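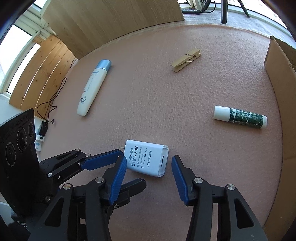
搬到芬兰之后第一次自己签电费合同，拖到现在才把账单看懂，开一串记一下，给同样在租房的人参考。先说最容易搞错的：电费跟你手上小东西多不多关系很小。我以前每晚睡前都去拔充电头，白色小方块那种，字印得很小，要凑近了才看得清，INPUT: 100-240V AC，50/60Hz 0.3A，OUTPUT: 5.0V。0.3A已经是标出来的输入电流，放在整张账单里基本找不到它。拔不拔随你，我现在不拔了。

真正的大头是热的东西：暖气、热水、桑拿、烘干。我住的这间是直接电暖，签租约的时候没注意看，只看到“电费自理”几个字，觉得很正常。到了一月，收到的账单比房租的一半还多。

先讲账单为什么有两张。一张是卖电的公司开的，一张是电网公司开的。卖电的可以自己选，电网的不能选，你住哪里就是哪家。我一开始以为是重复收费，写邮件去问，客服Tiina Vuorinen回得很客气，附了一份说明，芬兰语的，我用翻译软件读完的。

卖电的合同大致分固定价和浮动价。固定价就是签一段时间，每度电价格不变。浮动价跟着市场走，每个时段不一样，另外加一点手续费。我签的是Räsänen的浮动价，原因很简单，当时房东Jarmo Kallio说他自己家也是这个。

后来想想，他家烧的是壁炉，跟我的情况完全不同。这一条请抄下来：别人推荐合同之前，先问他家用什么取暖。

浮动价的好处是半夜和风大的时候便宜，坏处是冷天傍晚贵。大家下班回家，同时做饭、洗澡、开桑拿，价格就上去了。第二天的价格前一天下午会公布，想省钱就看着表安排。

我看价格用的是Stoter，界面很朴素，柱状图，绿的便宜红的贵。可以设提醒，低于某个数就推送。一开始我提醒设得太松，手机一天响很多次，后来只留夜里那一段。

洗衣机和洗碗机我都改成定时。洗碗机安静，半夜跑没问题。洗衣机要看楼里的规定，我们楼门口贴着纸，晚上十点以后不能用，所以只能挪到中午或者清早。住老楼的先去看那张纸。

热水器值得单独说。我这个是储水式的，装在浴室柜子里，整天保温。Jarmo教我看配电箱，里面有个继电器，可以设成只在夜里加热。他说以前的租客都没动过。改了之后白天水还是够用，一个人住完全没感觉。家里人多的话可能要试几天。

不要自己拆配电箱的盖子。拨开关可以，拧螺丝的事找有执照的电工，租房的找房东，让他去找。

暖气怎么调，我走过弯路。冬天出门就把温度拧到最低，回来再拧到最高，以为省。结果回家那段正好是傍晚，电最贵的时候全屋一起加热，而且墙是凉的，坐着还是冷。现在我设成20度，出门也不大动，卧室单独调低一点，晚上睡觉更舒服。

楼上的Miyuki Ichikawa跟我户型一样，我们对过一次账单，她一月的比我少39欧。差别在浴室地暖。她只在洗澡前开，我一直开着，还以为地暖关了会坏。问过了，不会坏，就是瓷砖凉。家里特别潮的另说，地面总是不干还是要开一开。

窗户。老窗户漏风的话，密封条要换。我在五金店买的Briretwood自粘条，撕开贴上就行，贴之前把旧的残胶刮干净，不刮干净会翘。厚度要选对，太厚窗户关不上。我买错过一次，换了薄的。

窗户顶上那个小通风口不要堵。我堵过，很快玻璃上全是水，窗框角落开始发黑。后来又把胶带撕了，用小苏打擦了很久。

有人私信问要不要换成固定价。看你冬天能不能躲开高价时段。在家办公、孩子小、晚上必须做饭洗澡的，固定价心里踏实一些。我算过自己去年的用量，把每个月的度数乘以固定报价再跟实际付的比，全年下来浮动价便宜一点，但一月和前后那段明显更贵。能不能接受那几张账单，每个人不一样。

每小时的用电量可以在电网公司的网页上查，用网银登录，能下载表格。下载下来先看半夜那几格，人睡着了还在用的就是底数。我的底数主要是冰箱和通风，还有一台忘了关的毛巾架。

毛巾架这个真的要提一下。开关藏在架子后面，贴着墙，我住进来很久都不知道它一直是热的，还以为是暖气管。

接到推销电话换合同的，不要在电话里答应。让对方发书面的，自己看清楚月租、每度价格、期限和到期之后会变成什么。我同事Skarphéðinn Overgaard在电话里说了句“好的”，后来收到确认信，发现是两年的。他去走了撤销流程，办成了，来回写了不少邮件。

搬家的时候记得提前报。电网那边不用管，卖电的合同要自己转或者重新签。起租日写对，写晚了可能没电，写早了多付几天。旧房子那边也要停，别指望房东帮你停。

评论里问到插头和电压：国内带来的充电器，标着100-240V的，配个转换头就能用。电饭锅、吹风机要看一眼铭牌，国内220V，这边230V，一般差得不多，但插头形状不对，便宜的转换头带大功率会发烫，我后来在这边重新买了吹风机。

电饭锅还在用国内那个，换了根电源线，到现在没出过问题。

下次写水费。我们楼是按人头收的，跟用多少没关系，合同里写在很后面的一页，要找一下。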